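Call for Participants: Perkisine Laundry Team

Posted May 2021 by the Lekota Student Robotics Club, Jivomdale

Who we are looking for: nine new team members for the coming school year
Who can apply: any student enrolled in Jivomdale, any major, any year
Time: one evening meeting a week, plus recording time on your own schedule
Start: September, with optional practice over the summer

Do you like robots? Do you own a sweater? Then please keep reading!

Perkisine is the clothes-folding project of the Lekota Student Robotics Club. We are trying to get a pair of robot arms to fold ordinary clothes, the kind that come out of the dryer in a lump, and we want to enter them in the soft goods round of the Gusevora student competition. We teach the arms by showing them. A person picks up two hand-held grippers, one in each hand, and folds something with them while the cameras on the grippers record what is going on. After enough folds by enough different people, in enough different rooms, we train a model on the recordings and let the arms have a try.

We need more people to do the folding, and we need people who want to work on everything that comes after it. Both kinds of people end up doing some of each, and we like it that way.

Where the project stands

The team has 1035 usable recordings right now. Our target before we train the competition model is 2000, so we are past the halfway mark and pretty happy (the spreadsheet has a progress bar, and yes, we cheer when it moves). Most of what we have is towels and T-shirts. Towels are friendly. They are flat, they have corners, and they stay where you put them. T-shirts are a step up, mostly due to the sleeves.

Knitwear is the next big thing, and it is where new members will spend a lot of their time. A thick sweater doesn't crease where you want it to. It springs back, the cuffs roll under, and the layers like to stick to each other so that you grab two when you meant to grab one. The ribbed parts behave differently from the plain parts. If you have never thought about how much your fingertips know about a sweater, an hour with the grippers will change that!

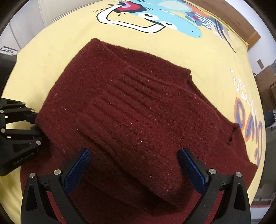
Maroon sweater, two grippers, and a ribbed band between the blue pads.

We want dark knits, light knits, fuzzy ones, worn ones, ones with lint all over them. Please don't go out and buy anything nice. The clothes people really wear are what the robot has to deal with, and patterned bedding, busy rugs and cluttered desks behind the clothes are welcome too. Our first model saw only plain white tables and had a terrible time as soon as we put a striped blanket down. Nokuthula still has the video of it trying very hard to pick up a stripe.

What you would be doing

Recording. You borrow a set of grippers and a charger, take them home or to your dorm room, and record folds on whatever surface you have. A bed works well. So does a kitchen table or a clean stretch of carpet. Each person picks a goal for the week with the team, and you can do it all in one sitting or a little every night. Most of us put on music or a podcast.

Reviewing. Every recording gets watched by a second team member, who marks where each grasp begins and ends and flags anything strange. It sounds dull and some evenings it is, but this is also how you get good at folding with grippers, since you see all the tricks other people have come up with. One of our sophomores figured out a way to straighten a rolled cuff with the outside of the left jaw, and within two weeks the whole team was doing it.

Hardware. The grippers get dropped, and screws work loose, and pads wear down. There is always somebody at the bench with a hex key. If you like printing parts, trying new pad textures or making linkages move more smoothly, come and claim a corner of that bench. We would love to have a second person on this.

Software and training. Sorting and syncing the recordings, writing the scripts that check them, training models, and running them on the arms. You will want to be comfortable with Python or willing to get there over the summer. We have a short set of practice exercises that the current members wrote for one another, with all the confusing parts marked as confusing.

Competition prep. Somebody has to read the rule book closely, run the mock rounds with a stopwatch, and plan what we pack. If you are an organized person who has been wondering whether there is room for you in a robotics club, there is so much room for you.

What you need

No robotics experience. About half of the current team had none, including one member from the music department who is now our fastest folder by a good margin. We care much more that you show up and that you tell us when something is broken.

You do need to be able to hold a gripper in each hand and squeeze for a while at a time. If that is hard for you, talk to us anyway. Reviewing, software and competition prep can all be done without it, and we have swapped in softer springs before.

You should also be fine with the inside of your room appearing in recordings. The cameras have a very wide view, so they pick up walls, shelves, chairs and whatever is hanging on them. Put away mail, photos, name tags and anything with an address on it before you start, and ask roommates to stay out of the way or record when they are out. Recordings are shared inside the club only. If you want one deleted, tell us which one and we will delete it.

A first session, more or less 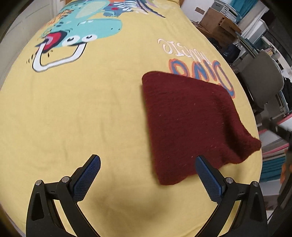 New members start with something small and already half folded. You practice opening and closing the jaws, then you pinch a single layer at the edge, lift, and set it down again. Do that until it is boring. After that you try one fold in half, and then you shake the thing out and start over from a mess. Keep both grippers in view of each other when you can, move a bit slower than feels natural, and let go completely before you back away from the cloth. Half-open jaws catch on loose loops of yarn and drag the whole piece with them.

Expect your first ten tries to look awful. We keep awful ones, as long as you finished the fold! A recording where the corner slips and you go back for it is worth a lot to us, as the arms are going to drop plenty of corners too and they need to have seen what to do about it. The only ones we throw out are those where the camera was covered, the tracking dropped, or someone put a gripper down and finished the job by hand. (We can tell. We have all done it.)

Zodwa Mthembu runs the first sessions and is very patient. She started the project as a class assignment, kept going after the grades were in, and has folded more pillowcases than anyone should. Nokuthula Magagula looks after the models and the arms and will happily talk about either for as long as you let her.

Time and schedule

Meetings are in the evening, once a week, and last two hours. We vote on which evening in September once we know everyone's class schedules. Recording at home takes most people two to three hours a week, with less during exams. In the month before the competition it gets busier for the hardware and software people and a lot quieter for everybody else.

Summer practice is optional. If you are in Jivomdale and want to borrow a set of grippers early, we can arrange a pickup. If you are away, you can still review recordings from wherever you are, and that is a great way to learn the ropes before fall.

What you get out of it

This is a student project and it is unpaid. The club covers parts, batteries and the competition fee. Students who want course credit can sign up for 3 credits of independent study on top of their club work, with a short written report at the end; ask Zodwa for the form, and ask early, as it needs a faculty signature. Everyone who records or reviews gets their name on the team poster.

You also get the use of the club room, a key to the parts cabinet after your first month, and a bunch of people to eat with after meetings. And you get to be in the room when the arms do something right. Last month they folded a hand towel in thirds, on a bedspread they had never seen before, and the noise we made brought people in from down the hall.

How to apply

Send the club a message through the student organizations page, with "Perkisine" in the subject line. Tell us your name and year, which parts of the work sound fun to you, and one piece of clothing you own that you think would give a robot trouble. A few sentences are plenty. Please don't send a résumé — we won't know what to do with it.

We read messages as they come in and answer every one. Then we set up a short video chat, mostly so that you can ask us questions and see the grippers up close. If we fill all nine places we will keep a list, and people on it are welcome at open bench nights in the fall, where anyone can come by and try a fold.

A few questions people have sent already

Can I apply with a friend? Yes, and if you share a room it makes recording easier. Send two separate messages, please.

Do I have to be good at folding laundry? No. One of us had never folded a fitted sheet before joining and still hasn't, with or without grippers.

Can I join only for recording and skip the meetings? We ask that you come to the first three so you know everybody, and after that we can be flexible.

Will the robot fold my laundry if I join? Bring a hand towel and we will see what we can do.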